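Grastano Early Childhood Program
Unit 4: Sorting and storing play materials

Shared toys need a place that children can reach and adults can check. In this unit we look at mixed bins, the kind that end up holding a doll, small figures and whatever else was on the floor at pickup time. The reading is the Strebel chapter on room layout, pages 7 to 24.

1. Mixed bins
An open bin is quick to fill and quick to empty. It works well for the last cleanup of the day. The drawback is that small things settle next to or under large ones, and a child looking for one piece tends to tip out everything. Dolls take up the most room, so put them in last – or give them a bin of their own.

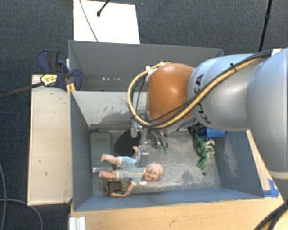 2. Sorting by type
Start with the dolls. Check clothing for loose trim and wipe faces, hands and feet with a damp cloth. Small brown or dark items are easy to miss against a bin wall, so feel along the sides and corners before calling a bin empty.

3. Labels
Use a picture and one word. Place the label on the short side, at child height.

For next class
Draw a storage plan for the Fliton room. Mark which bins stay mixed and which do not. Bring it in November with your reading notes.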